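How Do You Teach a Robot?

Suppose you want to teach a friend to set the table. You could talk about it for an hour. Or you could pick up a fork, put it down in the right place, and say, "Do it like that." Most people would choose the fork.

Robots can be taught the same way. A person shows the robot what to do, and the robot learns from it. Engineers call this "learning from demonstration." A demonstration is just a word for showing someone how something is done.

Two ways to show a robot

The first way is by hand. The teacher switches the arm into a mode where its joints move easily, takes hold of it, and guides it along. It feels a little like helping a small child hold a crayon. Sensors in the joints measure how far each one has turned, and a computer saves those numbers many times every second.

The second way is by remote control. The teacher moves a joystick, a game controller, or a small handle, and the arm copies the movement. The teacher can be standing next to the robot or sitting in another room and watching on a screen. This is also called teleoperation. "Tele" comes from a Greek word that means "far away." You know it from "telephone" and "television."

Both ways have good points. Guiding by hand is easy to learn, but the teacher's own arms can get in front of the camera. Remote control keeps people out of the picture, but it takes practice. New drivers often push too far and have to back up.

A job for a robot with no fingers

One job that robots are taught sounds very simple: push a block across a board. The robot doesn't need fingers for this. It has a rod at the end of its arm, and it uses the rod the way you might use one finger to slide a coin across a table.

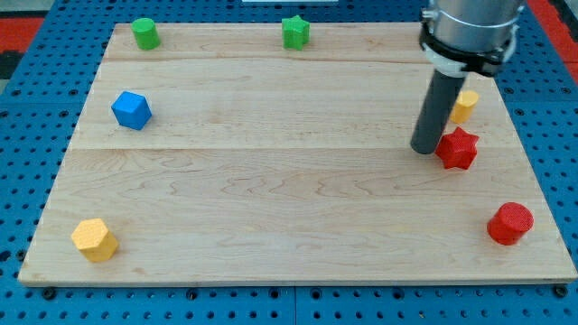 The tip of the rod is just above the board, to the left of the red star.

Now think about what the teacher might ask for. "Push the red star to the blue cube." The rod has to go to the correct side of the star first. If it pushes from the wrong side, the star moves away from the cube. There may also be other blocks in the path, so the rod has to go around them or the star will bump into them.

Shapes matter too. A cube has flat sides, and if you push in the middle of one, it slides straight. Push near a corner and it spins. A cylinder standing on its end is round on every side, so the rod can slip off to the left or right. Stars are tricky because the rod can get caught between two points. You can try this at home with a pencil and some toy blocks. Use only the eraser end, and don't let your fingers touch the blocks.

Why one lesson is not enough

A robot that has seen one demonstration knows one path. Move the blocks a little and that path may be useless. So teachers repeat the job again and again, with the blocks in new places each time.

Roswitha Oltmanns teaches robot arms at a lab called Serthorpe. Her team recorded 3,000 demonstrations of pushing blocks for a project named Cadano. She did 800 of them herself, all by remote control.

"My first ones were very wobbly," she says. "I kept 13 of the wobbly ones in the set, where I missed the block and then fixed it. The robot needs to see how to fix a mistake."

After the lessons, a computer program looks for patterns. It compares what the camera saw with how the teacher moved the arm. Then it is the robot's turn. The blocks are put in places it has not seen before, and the teacher lets go of the controls and watches. If the robot keeps making the same mistake, the team records more lessons about that part of the job.

Words to know

Demonstration – showing how to do something by doing it.

Joint – a place where a robot arm can bend or turn.

Sensor – a part that measures something, such as how far a joint has turned.

Teleoperation – driving a machine by remote control.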